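Zimeo, le logiciel de billetterie pour petites salles : notre avis après une saison

Les exploitants de salles indépendantes connaissent le problème : entre la TVA, la taxe sur les entrées et les bordereaux à remettre aux distributeurs, la caisse d'un cinéma de quartier demande presque autant de paperasse que de projection. Zimeo promet de regrouper tout cela dans un seul outil. Nous l'avons utilisé au Charpentier, deux écrans, de septembre à juin.

L'installation

Il faut compter une matinée pour deux postes de caisse. L'import de l'ancien fichier d'abonnés a bloqué sur les accents, que le logiciel remplaçait par des points d'interrogation. Le support a répondu le lendemain avec un script de correction. Depuis, plus de souci de ce côté.

Le calcul des taxes

C'est la partie la plus réussie. Chaque tarif est associé à un taux, et la part reversée au distributeur apparaît séance par séance. Quand un film change de salle en cours de semaine, le bordereau suit sans ressaisie. Avec Brirov, notre ancien logiciel, je refaisais ces lignes à la main tous les mardis matin.

Un reproche : les tarifs de groupe ne sont pas prévus par défaut. Pour les séances scolaires, j'ai dû créer 3 tarifs distincts, et le rapport mensuel les additionne sous une rubrique « divers » qu'il faut ensuite ventiler.

Les séances spéciales

Le module événementiel permet d'ajouter un intervenant, une jauge réduite et un texte de présentation avec visuel. Nous nous en sommes servis pour un cycle de documentaires, suivi de débats. La page de réservation s'affiche correctement sur téléphone, mais le texte est limité à 10 lignes, ce qui est court pour présenter un film et son invité.
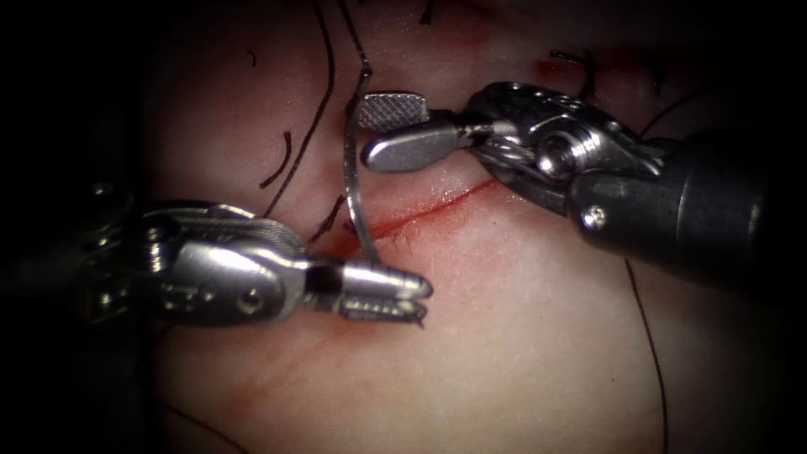 Le prix

L'abonnement est de 33 euros par mois et par écran, sans commission sur les billets vendus au guichet. La vente en ligne est facturée à part. Sumon, que nous avions aussi essayé, coûte moins cher à l'entrée mais prélève un pourcentage sur chaque place, et la différence s'annule dès que la fréquentation remonte.

À améliorer

Les exports comptables sortent dans un format que notre cabinet doit convertir. La recherche d'un billet par nom reste lente le samedi soir. Enfin, l'aide en ligne n'a pas été mise à jour après la version de mars et certains menus n'y portent plus le même nom.

Pour une salle d'un à trois écrans, je recommande Zimeo, surtout pour les bordereaux. Au-delà, je n'ai pas pu le tester.

Nerea Casado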